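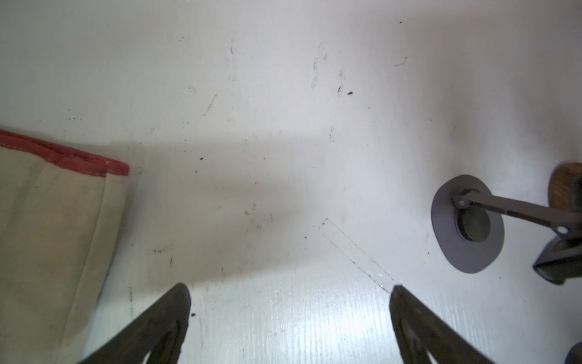
### 4.2 Continuity of faculty work after the merger

The nursing program at Erkimside admitted its first class in 1967, when teaching was divided between the hospital wards and a rented lecture hall. Records from that period are uneven. Course lists survive for most terms, but notes on how instructors were chosen do not, and we rely on the two staff registers described by Dinetti for the years before the merger with the Ammann School.

The registers show that ward instructors were paid by the hospital and lecturers by the college. The split shaped what each group wrote. Lecturers produced outlines and short textbooks – many of them reprinted locally – while ward instructors left almost nothing beyond skills checklists. Grullov treats the checklists as minor documents. We read them as the main teaching texts of the program, used daily and revised by hand.
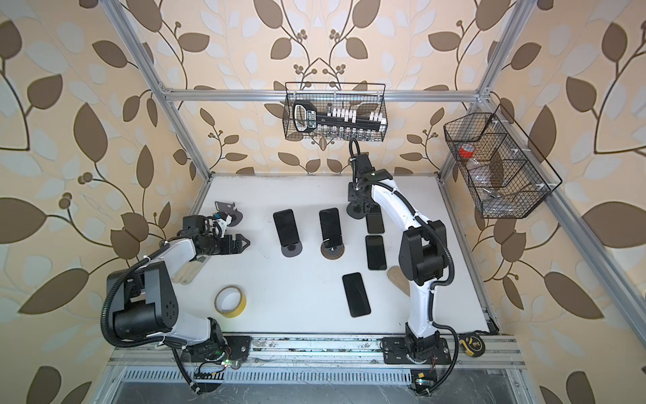
**Figure 4.** Two robot arms over a white tabletop, with leaf-patterned wallpaper on the surrounding walls.

After the merger, both groups were placed under one contract. Teaching loads were made equal on paper, yet the course lists suggest that former ward instructors kept most of the clinical hours. Their names rarely appear on committee minutes. A revised contract, introduced in January of the following year, set aside time for writing, but the time was granted by rank and few clinical staff could claim it.
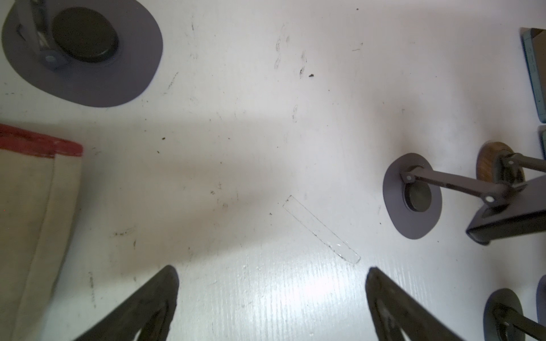 Grullov, in a written response to an earlier draft of this section, objected that rank alone cannot explain the gap, and that "many ward instructors were offered the time and turned it down, as their patients could not be handed over." We accept that refusals took place. The registers do not record them, however, and the contract files for the clinical grades are incomplete.

The next section turns to the textbooks themselves and to the question of how much ward material passed into them without credit.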